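Þórey Ravn keeps the lights in the collection room at one setting and will not discuss changing it. She runs data collection for Breltura, a manipulation project at the firm Gultska, and her task for the past months has been whiteboard erasing: two arms, one small board, one eraser, and a person guiding the arms through the job while everything is recorded.

"A model learns what you give it," she says. "If I give it the same clean wipe every time, it learns a clean wipe, and then someone writes the digit four centimeters to the left and it fails."

The set currently stands at 511 recorded episodes, of which 465 have been accepted for training. The rest were rejected for dropped video, operator hesitation or a mismatch between the written instruction and what the arms did. Ravn reviews the rejections herself. She does not delete them.

Each episode is limited to 30 seconds. The operator starts with the grippers open, picks up the eraser with one hand, brings it to the writing and wipes. Joint positions and gripper openings are logged with the video. The video comes from the wrists and from a head camera, and the streams are synchronized before storage.

The wrist views matter most during the grasp. From the head, the eraser is a small patch of color, and the angle at which the fingers close on it is hard to recover. From the wrist, the contact is visible.
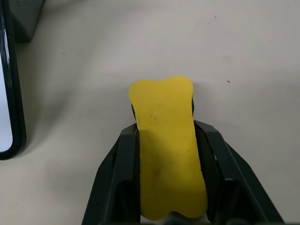

Gunnlaugsson objects to that ranking. The wrist camera, in his opinion, gets too much credit: it goes nearly blind to the task once the fingers are closed, and a policy trained to lean on it will grip well and then wander. He would weight the head view higher from the moment the eraser leaves the table.

Ravn has heard the argument and agrees with half of it. "He is right about the transport phase. He is wrong about the wipe. When one arm is wiping, the other arm's wrist camera can see the board. That view costs us nothing and we keep it."

She means this literally. Both wrist streams are stored for every episode, including those in which one arm does little. An earlier version of the pipeline discarded the idle arm's video to save disk space. The version in use now, which runs on a logging tool called Flotusus, keeps everything and lets the training code decide.

The second stream has helped with one specific label. Annotators mark the time at which the eraser first touches ink, and from the head camera that time is ambiguous by several video samples, particularly when the wiping hand is between the camera and the writing. 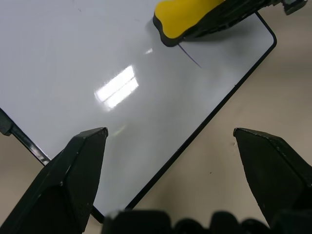 Issue 30, page 2

Glare is the other labeling problem. The board is glossy and the overhead lights reflect off it as bright patches that move with the viewpoint. Asked why she does not simply diffuse the lights, Ravn answers that a customer's office will not have diffused lights.

"We tried a matte board in November. The curves looked excellent. Then we put the glossy board back and the policy treated the reflection as something to avoid. It would wipe up to the edge of the bright area and stop. So the matte episodes are out, and the reflection stays in."

What does vary is the writing. Operators follow a sheet that gives the characters, their placement and the marker color. Most entries are digits and short strokes. Full words were dropped early on, as they took too long to write by hand between episodes and added little that a column of separate marks did not. The eraser's starting position and heading are also on the sheet, and so is the side from which it should be picked up.

Resetting takes longer than recording. The operator has to rewrite the marks, put the eraser back on its assigned spot and return both arms to the start posture. Ravn has considered having the arms do part of the reset and recording that as well, but placing the eraser at a requested heading proved to be a harder task than erasing.
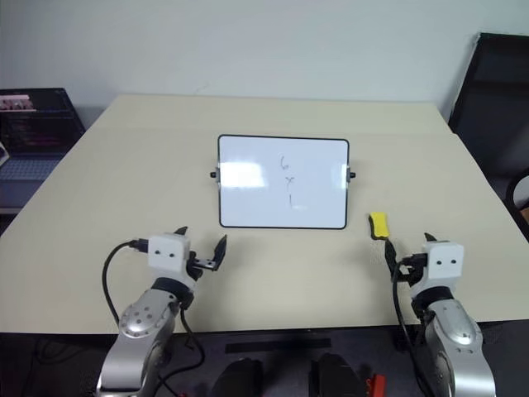
Eraser beside the board, both grippers open.

The board itself is used in more than one position. Flat on the table, it gives the operator an easy vertical press, and force is rarely an issue. Propped up, it demands that the wrist turn and that pressure be applied sideways, and operators need noticeably more practice before their episodes are accepted.

Ravn wanted both conditions from the beginning. Her reasoning is that the flat case teaches the path and the upright case teaches the contact. Whether a single policy can absorb the two without a condition flag is an open question in the project. The first training run, with no flag, tended to choose a wrist angle between the two, suitable for neither. The current run has more upright episodes and has not been evaluated.

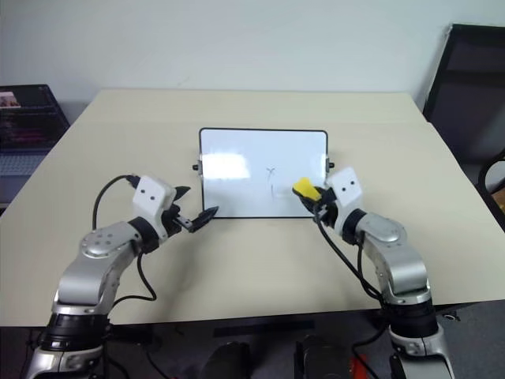

DATA AND TRAINING

On partial wipes, the project changed its policy midway. Episodes that left ink on the board were originally rejected. They are now accepted if the operator sees the remainder and goes back for it within the time limit.

"Those are the best ones I have," Ravn says. "The correction is the part the model cannot invent. If every episode goes straight to a clean board, the model has never seen a board that is half done, and it has no idea what to do with one."

Operators are told not to stage mistakes. Ravn ran a short test with deliberate misses and found them easy to recognize in the joint data: the arm slowed before the miss, which an honest error does not do. The test episodes were tagged and kept out of the training set.

She would not give a target size for the collection. The next sheet is already written. It adds a second marker color and moves the board closer to the table's far edge, where the arms have less reach to spare, and she expects the rejection rate to rise for as long as the operators need to get used to it.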